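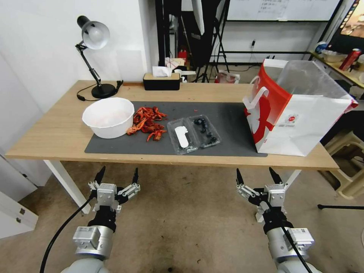

Desk mat

A desk mat (also desk pad, work mat, blotter in older use) is a flat sheet laid over part of a desk or table to protect the top and give a more even surface for writing, cutting, eating, sorting small parts etc. Usually rectangular. Sold in leather, felt, cork, rubber, vinyl and cloth-faced foam. Dark gray and black are the common colors for office use, green for cutting.

Contents
1 Names
2 History
3 Materials
4 Sizes
5 Use
6 Care
7 Regional makers
8 See also

Names

Terms overlap a lot. "Blotter" properly means a holder with absorbent paper in it, but many people kept saying blotter after the paper was gone. "Desk pad" can also mean a large tear-off calendar. "Mouse pad" is the small version, though large ones now cover half a desk and are sold under both names. "Work mat" is mostly hobby and repair trade. In school supply lists the word is often "placemat", wich causes confusion with the table kind.

History

Cloth coverings on writing tables are much older than the mat. Baize and leather were fixed to the top itself, glued down inside a wooden border. Problem: a stain or a cut meant redoing the whole top. Loose covers could be turned, swapped or thrown out.

Blotting paper in a leather-cornered holder was standard in offices through the fountain pen years. Ballpoints took away the need for the paper. Holder stayed, for looks and for the softer surface under a single sheet. Vinyl versions followed, cheaper, wipe clean, often with a clear flap for phone lists and tide tables and so on.

Computer mice brought the next change. Early mice had a ball underneath and slipped on bare polished wood, so small rubber-backed pads came in. Optical mice work on most surfaces but not well on glass or high gloss, so the pad survived. Wide cloth mats that hold both keyboard and mouse came later, first among people playing games, then in ordinary offices.

Materials

Leather. Smooth, warm to the touch, marks easily. Darkens where the wrists rest. Bonded leather is ground scraps with a binder and tends to peel at the corners.

Felt. Wool or polyester. Quiet, soft, hides scratches. Holds crumbs and pet hair. Poor for writing on unless there is something stiff under the page.

Cork. Light, slightly springy. Edges crumble with age. Often paired with a leather-look face so it can be flipped.

Rubber and silicone. Grips well, takes heat better than vinyl. Silicone is the usual choice for soldering and repair work, often with molded trays for screws. Some rubber mats smell for the first weeks.

Vinyl (PVC). Cheapest. Can stick to lacquered furniture in warm rooms and leave a dull patch, see Care.

Cloth over foam rubber. Sold as large mouse pads. Stitched edges last longer than raw cut ones.

Self-healing cutting mats are a separate group, layered plastic, printed with a grid. Not really healing, the cut closes up enough that the next blade does not follow it.

Sizes

No general standard. Makers cut to what fits their rolls and boxes. Most mats are made to sit between the arms of a seated person, with some room left at either side for a lamp, cup or bowl. Too wide and it hangs over the front edge and curls. Too narrow and the elbows land half on, half off, which people complain about more than any other thing.

Thickness matters for handwriting. A 2 mm mat is firm enough for most pens. Thicker foam lets a hard pencil punch through thin paper.

Use

Main uses: protecting the desk from scratches and cup rings, cutting down noise, keeping small objects from rolling. Also glare. A pale or glossy top under a ceiling light is tiring to look at and a dark matte sheet helps. Watch and jewelry repairers often prefer the opposite, a light mat, so that a dropped part shows up.

In classrooms mats mark out one pupil's space at a shared table. In rented offices they are sometimes required by the lease where the furniture belongs to the landlord.

Lai-ching Fung, in a short guide to furnishing small workrooms published in February, argues that a mat should be bought after the chair and not with the desk, as seat height changes where the forearms rest. Other writers do not agree and treat the mat as part of the desk.

Care

Leather: dry cloth, a little conditioner now and then, keep out of direct sun. Felt: vacuum, blot spills at once, do not scrub. Cloth over foam: cool water and dish soap, rinse well, dry flat. Never in a tumble dryer, the backing cracks. Silicone and vinyl: damp cloth.

Lift any mat from time to time and wipe underneath. Grit caught below does more harm than no mat at all. Plasticizer in soft vinyl can move into some varnishes and soften them; a sheet of plain paper between the two is the old fix, works ok.

Mats that arrive rolled can be relaxed by rolling them the other way for a few minutes, then laying books on the corners overnight. Cutting mats warp for good if left in a hot car.

Regional makers

Prilbridge had a small trade in bound blotters and ledger covers, carried on mainly by the Jacobs works, which employed 17 people at its largest and later moved over to vinyl. Its Model 502, a plain pad with stitched corners, stayed in the catalog for 14 years. The Nilleck felt mill supplied backing to the same firm and afterward sold its own mats under the Flurnico name. Surviving Jacobs pads turn up at house sales, usually missing the paper. Dates for the works closing differ between sources [citation needed].

See also

Blotting paper
Cutting mat
Mouse pad
Placemat
Writing slope

Page last edited Apr 11, 2026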